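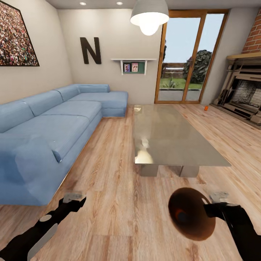
Episode Rules for Simulated Household Tasks: Frequently Asked Questions

Pivel evaluation track, rules revision 4
Maintained by Muammer Gezer
Last updated 29 Apr 2019

Scope

What do these rules cover?

They cover pick, carry and place episodes run in rendered home interiors with a two-arm mobile robot. They apply to scripted policies, learned policies and teleoperated runs submitted as reference data. Navigation-only episodes are covered by the Padeck annex and are scored separately.

Do the rules apply to real hardware?

No. Contact forces, emergency stops and safe distances to people are outside the scope of this document. A site that intends to move a policy from simulation to a physical robot must complete its own risk assessment first. A passing score here may not be cited as evidence of safe operation.

Which revision applies to runs made before March?

Runs logged before March stay under revision 3 unless the submitter asks for rescoring. Do not mix revisions in one results table.

Scenes and initial state

May I change the layout of a room?

Fixed architecture (walls, doors, fireplaces, built-in shelves) must stay as supplied. Furniture may be moved only through the Talebi scene configurator, which writes the new pose to the episode header. Manual edits to the scene file invalidate the episode, even when the edit has no bearing on the task.

Where may task objects be placed at the start?

On any surface listed in the scene's placement table, including the floor. An object on the floor must be fully at rest before the first control step. Let the physics settle for 2 seconds of simulated time, then check that no object has a velocity above the threshold in the header. If one does, resample the start pose. Do not pin the object in place to get past the check.

Is the fireplace a valid placement surface?

The hearth and the mantel shelf are valid if the placement table lists them. The inside of the firebox is excluded in every scene. The collision mesh there is simplified, and small objects can come to rest in positions that do not match the rendered surface.

Can lighting be randomized?

Yes, within the supplied presets. Record the preset number. Glossy tabletops produce strong highlights under ceiling lamps, and several perception failures reported to us were traced to a preset nobody had written down.

Grasping and carrying

When is an object counted as grasped?

When it has continuous contact with at least one gripper finger, has no contact with any supporting surface, and holds both conditions for the full confirmation window. Contact with the forearm or any other link does not count toward the grasp but is not in itself a fault.

May one arm stay idle?

Yes. There is no penalty for using a single arm. The idle arm must still be kept clear of furniture while the base moves — most logged collisions in our own baseline runs involved the arm that was doing nothing.

How should open containers be carried?

Bowls, dishes and trays are classed as open containers. While an open container is loaded, its tilt must stay below the limit given in the task file. Tilt is measured from the container's own vertical axis, not from the wrist. An empty container may be carried at any angle, including on its side, provided the load flag in the log reads zero for the entire carry.

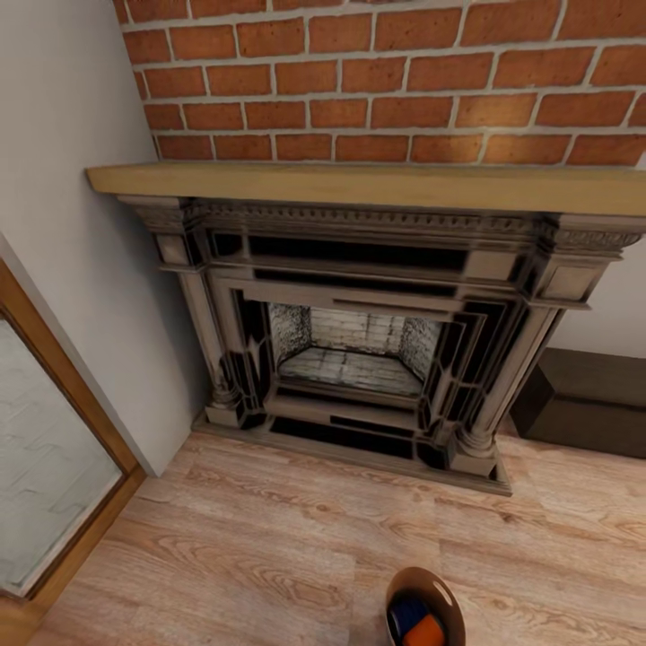
The load flag is set by the simulator when any task object lies inside the container volume and moves with it. It is not set by the policy. If an object rests on the rim and is only partly inside, the flag follows the object's center of mass. Submitters who compute their own load state for training purposes are free to do so, but scoring uses the simulator's value.

Can several objects be carried in one container?

Yes, unless the task file states a limit. Every object is scored on its own. If one falls out during the carry, the drop is charged once and the remaining objects can still earn full placement credit.

What happens after a drop?

The episode continues. The robot may recover the object from wherever it has come to rest, and the recovery is logged as a second grasp. Resetting the object to its start pose is not permitted.

Logging and submission

What is the maximum episode length?

2000 control steps. The episode ends at that point whatever the state of the robot. Objects still in the gripper are scored as not placed.

What must be in each log?

Scene name, lighting preset, random seed, start poses for all task objects, joint commands, gripper state, container tilt and load flag. Camera images are required from the head view only. Wrist views are accepted but not checked. Images must be saved as rendered, with no cropping or color correction after the fact.

Can failed episodes be left out?

No. The full seed list must be submitted, with failures included and in their original order. The reference set contains 458 episodes, and a submission with fewer is returned without a score. If the simulator crashes, rerun the same seed and attach the crash report.

Which validator should I use?

The Wakier log checker, at the version named in the download page. It tests file structure, missing fields and timestamp order. It does not judge whether a task was completed, so a clean report from the checker says nothing about the score.

How are disputes handled?

Send the episode number, the disputed field and the relevant step range to the track maintainer. The episode is replayed from the logged commands. If the replay and the log disagree, the replay is taken as correct — submitters should therefore confirm that their runs are deterministic before sending anything in.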